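Every January the paper prints a column about throwing things out. Last year it was closets. This year, going by the stack of magazines at my dentist's office, it is the kitchen, and the advice is the same wherever you read it: clear the counter. Put the toaster in a cabinet. Put the kettle in a cabinet. Leave a bowl of lemons if you must.

I think this is bad advice for most households, and I say so as someone who followed it for eleven months.

We redid our kitchen in 2000 and again, partly, last February. The second time we hired Corina Gruber, who is good at her job and who drew us a very handsome wall of cabinets with an "appliance garage" at one end. The garage has a door that lifts. Behind it there is room for a toaster, a kettle and a small oven, as long as you don't want to use any of them there. The door has to be up, the appliance has to come forward, and the cord has to reach the outlet. It took 22 seconds to get a slice of bread into the toaster. I timed it because my husband didn't believe me.

By summer the door stayed up. By fall the appliances were out on the counter and the garage held wrapping paper.
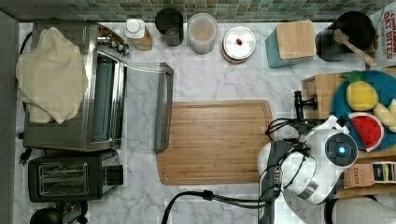
Toaster oven and toaster, both out on the counter.

The case for the empty counter rests on two claims. The first is that it is easier to clean. That's true, and I won't argue with it. Wiping a bare slab is quick, and crumbs under a toaster are a nuisance. But you wipe a counter once or twice a day and you reach for the toaster or the kettle far more often than that. Saving a minute on one and spending five on the other is a poor trade, and the person who makes breakfast is usually the person who pays for it.

The second claim is that clutter makes us anxious. I have read this many times and I have yet to see it put in a way that separates a pile of unpaid bills from a bread knife. My neighbor Hubert Riedl has lived in the same house for 50 years. His counter holds a radio, a scale, two jars of pens, his pills, his wife's pills, a tin of string and the mail. He cooks a full dinner every night in the space that's left. I asked him once if it bothered him and he thought I meant the radio.

Families with small children know all this already. A counter in that kind of house is a desk, a shelf and a parking place, and whatever a child was holding when supper was called ends up next to the plates. 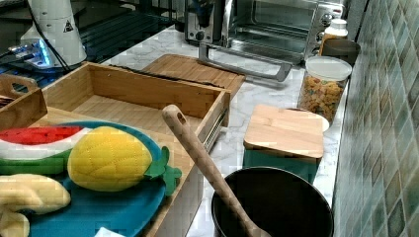
You can fight that or you can make room for it. My sister-in-law Danica fought it for years with baskets, one per child, labeled. The baskets filled up and then they sat on the counter too. Now she keeps one clear stretch by the stove and lets the rest go. She tells me the arguments stopped, and I believe her, having been present for a number of them.

What I would like from the people who sell kitchens is more outlets and a deeper counter. Ours has two outlets on the long wall and I would gladly give up a cabinet for two more. Corina's estimate for adding them was $237 while the wall was open. We said no and spent the money on drawer pulls. That was our mistake and she was polite about it.

I'd also like the showrooms to set out a kitchen as it is at six in the evening — a towel slung over something, the cutting board out, and a cord or two in the way. People could then judge whether the layout works for them. A showroom with three lemons in it tells you the color of the stone.

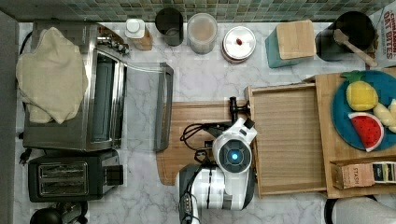 A working counter, with the cutting board out and a towel over the toaster oven.

There are kitchens where the bare counter makes sense. If you eat out most nights, or the kitchen is five feet wide, or you're selling the house, put it all away. And some people simply like the look and don't mind the lifting and carrying. I have no quarrel with them. My quarrel is with the magazines, which treat a taste as though it were a duty, and which have now persuaded two friends of mine to store their coffee makers in the basement.

Mine stays next to the sink. I moved the wrapping paper out of the garage over the holidays, and I'm thinking of having the door taken off.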